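Collection update: bottle handling in the lounge setting

The August collection block for the table-top handling set is closed. It produced 423 recorded episodes, of which 50 have been set aside as a held-out group and will not be used in training. The remainder have gone to Pasichnyk for alignment and labelling. Readers who only need the numbers can stop at this paragraph; the rest concerns method and a few changes to the recording sheet.

The block was planned after the spring review, which found that the Grurkitz model did well on the bench and poorly almost everywhere else. Nearly all of its grasping examples had been recorded at one workbench, at one height, under one set of lamps. When the same policy was run in a furnished room, the hand tended to close early and too high. Adding more bench examples did not help. The error stayed where it was through three rounds of retraining, and the decision was made to collect in a room with ordinary furniture and leave the bench alone for the time being.

The lounge at the Grernen site was used for this. It has low seating, patterned carpet and a round table with a plain top. The carpet was of some interest, as the depth estimate had previously been tested only over uniform flooring. Furniture was left where it stood between episodes, and bins and cushions were not cleared from view. A policy that only works in a tidied room is of limited use to the partners, and clutter in the background costs nothing to record.

Each episode follows the same outline. The operator, working by teleoperation, starts with both arms low, brings the right hand to the object, closes the fingers, holds, and then either lifts or releases according to the sheet. The left hand takes no part in the single-arm tasks but its joint positions are logged all the same. Earlier sets dropped the idle arm to save space, and the resulting models let it wander. The head camera, both arms and all finger joints share one clock.

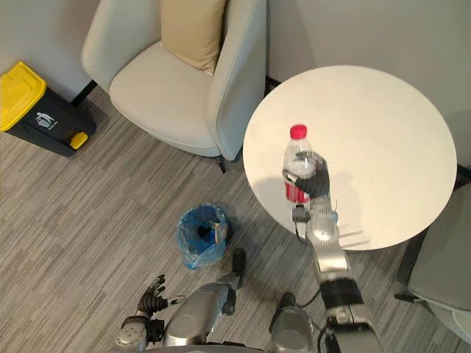
Clear bottles were given the largest share of the block, 167 episodes in total. Transparent objects remain the weakest class for the current perception stage. The depth sensor returns little from clear plastic, and what it does return often belongs to the surface behind. In practice the network leans on the cap and the label, which are opaque and strongly coloured on most bottles, and infers the rest. This works until the hand covers the label. At that point the visible evidence for the bottle is reduced to a cap and some highlights, and the estimate of its tilt becomes poor at exactly the stage when it is needed for the lift.

Two measures were taken. The first was to vary the grasp height on a fixed schedule, so that the label was fully visible in some episodes, partly covered in others and hidden in the rest. The second was to lengthen the hold. Operators now keep the grasp for 6 seconds before the next movement, which gives the labelling team a stretch of steady contact to work from. Several operators found this tedious. It stays in the protocol.

Failed grasps were kept. A slip, a knocked bottle or a second attempt is marked with the code for its type and left at full length. Please do not trim these at the point of failure. The recovery movement is often the most useful part of the episode, and the previous set contains almost none. Episodes stopped by a dropped link or a sensor fault are a different matter and should be deleted on the day, with a line in the log.

There are three changes to the recording sheet. Fill level is now entered for every bottle as empty, part or full, replacing the free text box. Lighting is entered once per session and again if the blinds are moved. The column for operator comments has been widened, and entries such as "fine" or "OK" will be returned. If there is nothing to report, leave it blank.

Pasichnyk has asked that gripping force be left out of the first release. The fingertip readings drift over a long session, and the correction used so far was worked out for the older hand. The raw values are stored with each episode and can be added later if a sound correction is found. Anyone training on force at present should use the bench set.

First results from the combined data are expected once labelling is complete. The held-out group will be scored separately by grasp height, and the bench test will be repeated unchanged to check that nothing has been lost there. Files will be placed in the usual Pustico folder with a short note on the format. The folder from the spring set has been made read-only, and scripts that write back to it will need to be altered before the new files are loaded.

Contact: data desk, Grurkitz project office, Grernen | © Grurkitz project partners | Back to top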